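Hokus Arm: Frequently Asked Questions
Last updated December 17, 2019

These are the questions I get most often about the tabletop arm I've been building in our shared workshop. If yours isn't covered, write to me at the address on the contact page. — Ognjen Gashi

What is Hokus?
Hokus is a small robot arm that picks up objects on a table and puts them somewhere else. I started it in February as a way to learn motor control, and it has grown since then.

Is it a kit?
No. The gripper came secondhand and the arm is my own design. The control board is a Gondero, and the software that plans the moves is called Illen. I wrote most of Illen myself and it still has rough spots.

What did it cost?
Parts came to 1,000 dollars, and 500 of that was the gripper. I don't count the pieces I broke.

How big is the work area?
The longest reach is 222 mm from the edge of the base. I keep the targets well inside that, because the joints get sloppy when the arm is stretched out.

Why do you use colored cubes?
They are easy to tell apart under bright light, and they have flat sides the fingers can close on. Red, yellow and green work well against a white surface. I tried blue and the camera confused it with shadows.

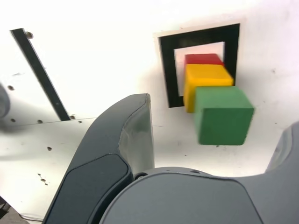
How does it know where the cubes are?
It compares what the camera sees with a reference position on the table that was measured once by hand. If anything on the table gets bumped, that measurement has to be redone. It takes a few minutes.

How reliable is it?
In the last long run it completed 148 picks before I had to step in. The usual failure is a finger landing on top of a cube when it should go beside it. Lowering the approach speed helped — changing the finger pads did not.

Can I see it running?
Yes, at the Brandão workshop when I'm there. Write first.

Will you publish the plans?
The arm drawings, yes, once the shoulder joint is redrawn. Illen will follow later.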